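**Vollel publishes chore benchmark results: table clearing improves, laundry and shop shelves still need people**

September 7, 2026

Vollel, which tests automation equipment for property managers, small retailers and home-care providers, has released the results of its second round of chore trials. The full report, *Can It Do the Job Yet?*, is available free of charge from the company's website.

The short answer to the title is "some of it, slowly". Of the nine chores in the benchmark, two were done well enough that Vollel would recommend a paid trial in a working building. Three were done often enough to be interesting but with too many faults to leave unattended. The remaining four are not ready, and Vollel advises buyers not to plan staffing around them.

**What was tested**

The benchmark covers chores that take up a large share of paid hours in serviced apartments, small shops and residential care. The household chores are clearing a table, loading a dishwasher, wiping a bench, folding towels and picking things up off a floor. The shop-floor chores are facing up shelves, moving stock from a trolley to a shelf, sorting returned items and emptying bins.

Two control systems took part. Pekden supplied a single-arm system meant for kitchens and dining rooms. Nel supplied a general-purpose system that is sold mainly to light warehouses and has recently been offered to shops. Both companies agreed beforehand that results would be published whatever they were, and neither paid for its place in the trials. Vollel met the cost of the work from its subscription income.

Each system made 2000 attempts in simulation and 700 attempts on physical equipment. The simulated attempts used furnished rooms and shop aisles with the layout changed between runs, so that a system could not learn one room by heart. The physical attempts took place in a fitted-out apartment and a mock shop at Vollel's test site.

An attempt counted as a success only if the chore was finished, nothing was damaged or dropped, and no person had to step in. An attempt that ended well after a person had straightened a cup or freed a stuck towel was marked as a failure. Some suppliers count these as "assisted successes". Vollel does not, on the grounds that an assisted success still needs someone standing there.

**Chores that are close**

Table clearing and bin emptying were the two chores that passed.

In table clearing, the Pekden system was asked to find bowls, plates and cups, leave ornaments and plants where they were, and carry the dishes to a bench one at a time. It was good at telling a dish from a decoration, a weakness in the February round. It was less good at reaching past tall objects, and it often took a longer path than a person would. A table that a kitchen hand could clear in one trip with a tray took the system many trips.

Bin emptying was passed by the Nel system only, and only with bins of a standard shape with a rigid rim. Overfilled bins and bags that had slipped down inside the bin were excluded from the passing result and are reported separately. Buyers should read that section before drawing conclusions, as overfilled bins are common in most workplaces.

**Chores that need someone nearby**

Wiping a bench, loading a dishwasher and moving stock from trolley to shelf make up the middle group.

Bench wiping was reliable on a bare surface. Once there were items to lift and put back, both systems tended to wipe around them. Dishwasher loading went well for plates of one size and poorly for mixed loads, and neither system would rearrange a rack that was already half full. Stock moving was held back by packaging. Boxes were handled well, while soft bags and shrink-wrapped bundles were not.

For these three chores, the report sets out what a person nearby would have to do and how often. In a larger kitchen, where somebody is working in the room anyway, the arrangement may be worth trying. In a single household it is hard to see the point, as the person could do the chore in less time than it takes to watch it being done.

**Chores that are not ready**

Folding towels, sorting returns, facing up shelves and picking up from a floor all fell well short.

Towel folding produced results that looked fine from a distance and would not pass in a linen room. Sorting returns requires a decision about condition, such as whether a seal has been opened or a colour has faded, and both systems guessed. Facing up shelves was slow and led to items being knocked over at the back, where the system could not see them. Floor pick-up failed on small, flat and tangled things: cords, socks, paper.

Vollel notes that all four are chores that new employees learn within a shift or two. The report does not predict when machines will manage them.

**Simulation and the real room**

A separate chapter compares the simulated results with the physical ones. Both systems did better in simulation for every chore except bin emptying, where the results were close. The gap was widest for towels and soft packaging, which are difficult to simulate, and narrowest for hard dishes on a table.

Vollel has used the comparison to set a rule for its own reporting. From now on it will not publish a simulated result for a chore unless there is a physical result beside it. It encourages buyers to ask suppliers for the same. A video of a simulated chore can be useful for showing what a system is meant to do – it should not be taken as evidence of what it will do in a building.

The dining table tests show how the simulated runs were built up. The rooms were furnished as a home might be, with chairs left around the table and ornaments mixed in with the dishes, and the system had to work within that.

*Simulated table clearing: the gripper above a white bowl, with a plate, vases and a potted plant also on the table.*
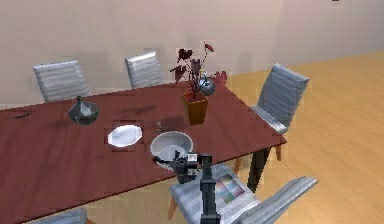 Emach, which manages serviced apartments and read the report before release, said that clearing a table was the least of its worries and that it would sooner pay for a machine that could strip and make a bed. It added that it would consider a trial in its breakfast rooms, provided that the speed improved and the supplier carried the cost of breakages.

Vollel accepts the point about beds. Bed making was left out of this round because neither participating system had the reach for it. It will be added to the benchmark when at least one supplier is willing to be tested on it.

**Advice to buyers**

The report closes with a short section for managers who are being offered this equipment now. Its main recommendations are:

- Ask for results on your own chore, with your own bins, dishes or packaging.
- Ask how often a person stepped in, and whether those attempts were counted as successes.
- Time the chore from start to finish, including set-up and cleaning of the machine.
- Put breakages and call-outs in the contract.
- Do not reduce rostered hours until a trial has run through a busy period.

Vollel has also published the scoring sheets used by its testers, in a form that can be printed and used on site. They may be copied and changed without permission.

**Next round**

Entries are open for the third round. Suppliers can enter for a single chore or for the whole benchmark, and must supply equipment in the same condition as sold. The conditions of entry, including the requirement that all results be published, are unchanged. Speed will be scored separately for the first time, following requests from retailers who said that a pass or fail did not tell them enough to work out a cost.

**About Vollel**

Vollel carries out independent testing of automation equipment for buyers in property, retail and care. It does not sell or lease equipment and takes no commission from suppliers.

**Media enquiries**

Requests for the full data tables, tester notes and a visit to the test site can be sent to the Vollel media desk through the contact page on the company's website.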